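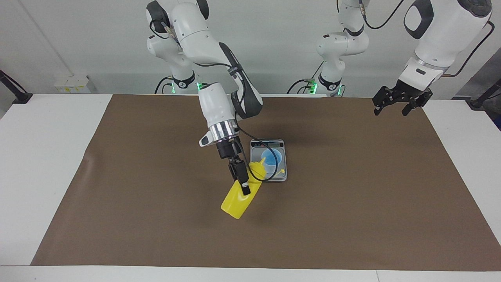 My roommate's first question was how many grams we're allowed to be off by, and she asked it before she asked anything else about the class. Five! Five grams either way, and then you start losing points.

OK so, thread. It's pouring week in my robotics class and I have opinions.

The assignment sounds like nothing. Robot holds a squeeze bottle, cup sits on a scale, get 40 grams into the cup. You could do it half asleep with your own hand. We have been at it since Monday and my team (we're Team Nikau, long story, we lost the vote for a better name) still doesn't have a clean set of ten.

Ten in a row is what you need to pass, by the way. Same code, no touching anything in between except to empty the cup and refill the bottle. Our best streak is six.

Things I did not know in August: a full bottle and a half-full bottle are two totally different problems. Full one, you barely tip it and squeeze a little. Half full, you have to tip way further and the first squeeze is mostly air, so you get this sad little burp and then a flood.

Also the scale is SLOW. By the time it says 40 you're already past it. We spent a whole evening blaming the gripper before somebody noticed the readings were lagging. So now we stop early and wait, then do tiny squeezes to finish. Ugly but it works way better.

Team Bárány went a different way and tilts really slowly with the same squeeze the whole time. It takes forever and it's super accurate and I'm a bit jealous. Team Jarolard wrote 190 lines just for deciding when to stop. Ours is a loop and a prayer.

Somebody asked if we get to use both arms. Yes, if you want! We don't for this one. Left arm just gets parked up out of the way, and our first bug was forgetting to park it. There's a bonus part where the second arm has to move the cup afterward without spilling and I am not ready to talk about that.

Grip is the other thing. Grab the bottle too low and you can't get much out of it. Too high and the nozzle ends up somewhere you didn't plan on. We put tape marks on our practice bottle at home and argued over half an inch for most of a pizza.

Whole class gets graded the same afternoon and the team with the smallest total error gets first pick of topics for Promus, the big spring project. I want the sorting one so bad.

Back in the lab tomorrow at 10. Going to try a longer wait between the little squeezes and see if we can get to seven. Will post numbers, even the bad ones.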